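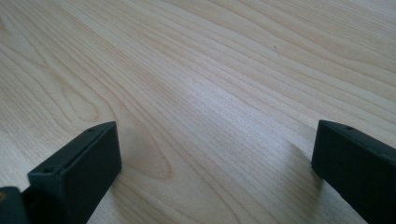 A reader wrote in to ask whether the Didasdale desk top was worth the extra money over the plain white one Plunden sells for less, and whether the pale finish stains. The reader had read two store reviews that said opposite things about coffee.

I have had mine since October and work at it most of the day. It cost $296 for the top alone. Legs are extra, and I put it on a pair of Pintér trestles I already had, set 32 inches apart.

On coffee, a ring left overnight came off with a damp cloth and a drop of dish soap. A ring left over a long weekend did not come off all the way. There is a faint brown arc near the back right corner that I can find if I look for it. Ballpoint wipes away. Red marker does not, so keep a pad under it.

The top came in a flat box with foam corners. One corner of the box was crushed and the top inside was fine. Delivery was to the door only. It is heavy enough that I needed help on the stairs, and the box has no hand holes. If you live above the second floor, pay for the carry-in service.

Predrilled holes underneath match Plunden's own legs and nothing else. The Pintér trestles have no fixings, so I used rubber pads and the top has not moved. If you plan to screw into it, measure twice, as the manual gives the thickness in one place and a different thickness in another. Mine matched the smaller number.

It does flex. With a monitor arm clamped at the middle of the back edge, the monitor shakes when I type hard. Moving the arm over one of the trestles fixed most of that. A friend has the same top on the Esum sit-stand frame, which supports it along more of its length, and hers is steadier. That frame costs more than the top does.

The finish has a slight sheen and picks up some glare from my window in the afternoon. It is slightly rough under the wrist for the first few weeks. I didn't sand it and wouldn't, as the warranty is void if you do. The front edge is square and not rounded over, and my forearms notice by 4 p.m. I bought a felt mat, which solved it and added to the bill.

Compared with the white one: the white top is lighter, cheaper, and shows every crumb. I used one for two years at my last job and the edge strip came loose at the front. So far the Didasdale has no loose edges.

I would buy it again at $296. At the $300-plus it goes for outside the sales, I'd look at secondhand tops first.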